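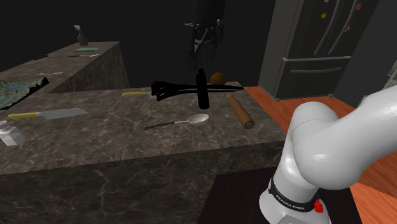 Last changed: June 11, 2021

Recording demonstrations in the kitchen scene

How to record demonstrations by remote control in the simulated kitchen, using Lostdale for the scene and Grilleo for the handset input. You need both installed and the handset paired before you start. If the pairing light keeps blinking, see the Grilleo setup page first.

The task on this page is to move the rolling pin from the island to the higher counter behind it. The other tasks are recorded the same way with a different task name.

Loading the scene

Open Lostdale, choose Kitchen, then Marble Island. Wait for the textures. On the older machines this can take a minute or so, and the arm will not respond until it is done. The view should come up from behind the Franka arm, looking over the island towards the back counter. If you get some other view, press V until you are there.

Leave the layout seed at 198 for practice. The objects then start in the same places every time, with the rolling pin lying at an angle to the right of the black bottle. For real recordings, untick Fixed Seed.

Driving the arm

Hold the trigger on the handset to take control and let go to freeze the arm. While the arm is frozen you can move your hand back to a comfortable position and squeeze again. Most people forget this and end up with their elbow behind their ear.

The thumb wheel opens and closes the gripper. The side button switches to slow motion, which you want for the last bit before any grasp.

Recording

1. Press R. A tone sounds and the counter in the corner starts.

2. Bring the arm over the island from above. Coming in low from the right is shorter but it tends to clip the bottle, and a knocked bottle spoils the take.

3. Turn the wrist to line up with the rolling pin before you go down. Grip it near the middle of the body. Held by a handle it swings.

4. Lift well clear of the counter edge, then go across and up. Keep moving if you can -- long pauses get learned as part of the task.

5. Put it down, open the gripper, back away and press R again.

If you go wrong, press X to throw the take away. Do not rescue a bad grasp halfway through, unless you have been asked for recovery takes, which go in their own folder.

Length and saving

A take stops by itself at 1697 steps. A good one for this task is under 800. Slower takes are kept but Zheng, the training script, skips them unless you pass --keep-long.

Files go to the Ostine share under your initials. Play back at least 2 takes from each sitting before you upload. A batch from December had the gripper channel recorded as all zeros and we did not notice until training.

Questions about the handset or the share go to Perihan Avcı. For crashes when loading a scene, attach the Lostdale log to your message.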